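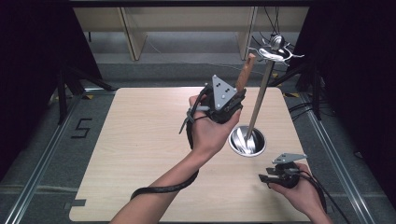 *Two hand-held grippers, one wooden stick, and a thin blade standing in its holder.*

# Try a chore with grippers before you ask a robot to do it

People ask me all the time whether machines can do housework yet. My answer is to hand them a pair of grippers and let them find out what the work is like! You get two jaws where you used to have ten fingers, and suddenly putting a stick where you want it is a real project.

I've been running this test on everyday jobs since April, and I love it. All you need is a table, a pair of hand-held grippers and something long and thin to move around.

## Set up

1. Clear the table down to the things the chore needs.
2. Put the fixed item (a holder, a rack, a jar) on the side of your stronger hand.
3. Run the cables behind your wrists and let them hang with some slack. A tight cable will pull your hand off line right when you're being careful.
4. Mark where the table sits on the floor with tape so you can put it back tomorrow.

## Do the chore

Start with one hand. Pick up the stick near its middle and squeeze until it stops turning in the jaws. Long things love to swing – grip too close to one end and the other end droops.

Next, tilt it toward the target and hold still for a breath. Keep the second gripper low and close by. When you need to change the angle, pass the stick across, get a firm hold, and only then let go with the first hand. (I dropped it so many times learning this.)

Go slow around anything tall and narrow. Move your whole forearm past it and keep your wrist quiet.

Do 20 tries in a row and write down each one as "done", "done with a fumble" or "dropped". Please don't skip the fumbles! They're the most useful part of the list.

## So, can machines do it yet?

Some of it, yes. Picking up a stiff object from a known spot is in pretty good shape. Our log at Fevetent has 2,531 tries across all chores, and 468 of them ended in a drop, with people doing the steering. Most of those drops came at the handoff or in the last bit before a narrow opening.

Erlinda Dela Peña thinks putting away kitchen tools will be the first chore that feels normal to leave to a machine. Edgardo Bañez is betting on sorting parts at a workbench, where everything has a fixed place. I lean toward Edgardo – a shop bench stays put, and my kitchen drawer is different every night.

Laundry is a whole other page. Cloth changes shape while you hold it, so get comfortable with sticks and spoons first, then try a dish towel.

## If you keep dropping things

- Check the jaws for dust and wipe them.
- Move your grip a thumb's width toward the heavy end.
- Lower the table a little if your elbows are sticking out.
- Take a break. Tired hands squeeze too hard.

Send me your tallies if you try it, fumbles included. I'm adding spoons to the list next.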